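# Keeping a path robot on the path

The Gitden unit at Etside is a wheeled outdoor robot that drives the park's paved routes and logs surface condition. The technician who maintains it works alone, from a bench in the machinery shed, and most of the job is cleaning and calibration.

"The drive motors look after themselves," the technician said. "I spend my time on connectors, tires and the camera mount."

Service falls every 100 hours of driving. The wheels come off, the hub seals are wiped and checked for grit, and the axle nuts go back on with thread locker. Battery terminals get a thin coat of grease. The pack is a Ruddock, rated by the supplier for 2000 cycles, and the technician records resting voltage before and after each charge.

"If one cell group starts to drift I want to see it in the log first. Ruddock will swap a module, but they ask for readings."

The usual fault last November was the wheel encoder on the left side. Water got past the cable gland and the count dropped out at low speed. The repair was a new gland, a drip loop in the cable and 9 mm of extra slack at the connector.

Camera calibration is done after any work on the mount. The unit is parked on level concrete facing a printed target, and the Rernora software solves for pitch and height. After that it needs a slow run outdoors, with the speed limit set low and the edge detector logging.

"A clean edge is easy. Weeds growing into the asphalt are harder, and flat light takes out the shadows it would otherwise use," the technician said.

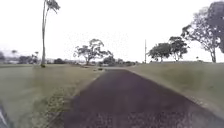
"So I tune the edge margin on the worst side and leave it there. People want to set left and right separately. I tried that, and the unit hunted from side to side on long straights."

The margin is currently 12 cm. It is stored in the same file as the mount height, and both are copied to the shed computer before any software update. The next job on the list is a stiffer bracket for the camera, with two bolts per side in place of one.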